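Home Explore Notifications Messages Lists Profile

OK so I finally caved and bought the Skeneck wheel, the little belt-drive one with the clamp. Thread, because three of you asked and I'm too lazy to type it all out in DMs.

1/ Setup first. The clamp fits a desk up to 57 mm thick, and mine is an old door on trestles so I was worried. It fit! With a sliver left over. Tighten it more than you think you should, then go back and tighten it again after your first race.

2/ The pedals are the weak part. Gas is fine, clutch is fine, but the brake is a spring and a rubber puck and that's it. You press, it goes squish, you're in the gravel. Ingvild Hägglund told me to swap the puck for a harder one and she was right, as she is about everything with pedals on it.

3/ Force feedback though. Oh man. I came from a Gillies gamepad with rumble that felt like a phone buzzing in a drawer. On the wheel I can feel the front tires start to let go before I hear them. I caught a slide on the second lap and yelled so loud the dog left the room.

4/ Software is a mess. It's called Clendis, it wants to start when Windows starts, and every slider is named something like "dynamic intensity B." I left everything on default except the damping, which I turned all the way down. Much better. Rotation I keep at 900 for road cars and drop way down for karts.

5/ If the wheel pulls left on a straight, unplug it, center it by hand, plug it back in. Don't use the calibration button in the app. I used the calibration button in the app. I'd like that evening back.

6/ Does it work on console? Sort of. I tried it with the Sinimport adapter Maya Awad lent me (thanks Maya, you'll get it back in November, probably). Steering and pedals worked right away, the feedback only worked in one game, and the shifter did nothing at all. On PC it all just works, so that's where it's staying.

7/ Noise: there's a hum from the belt and a clack when you hit the end stops. I play at 11 at night in an apartment and haven't had a note under the door yet. The pedals are louder than the wheel, so put them on a rug.

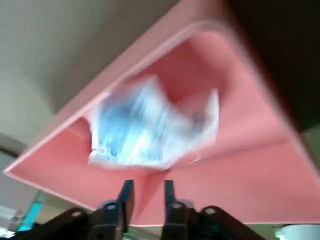

white and blue in the pink tray

8/ Lap times, since you'll ask. I'm 3 seconds a lap quicker on my usual track than I was on the pad, but it took a week of being slower first. Currently sitting 1276th on the leaderboard for the little hatchback. Coming for you, 1275.

9/ Worth it? I paid a bit more than 300 with shipping and I'd do it again. If you only race now and then, stay on a pad and spend the money on games. If you already watch onboard videos at lunch, you know what you're going to do.

10/ Forgot one thing!! The paddles are plastic and a little wobbly, and the right one squeaks. A tiny dab of silicone grease on the hinge fixed mine. OK going to go practice turn four now, someone remind me to eat dinner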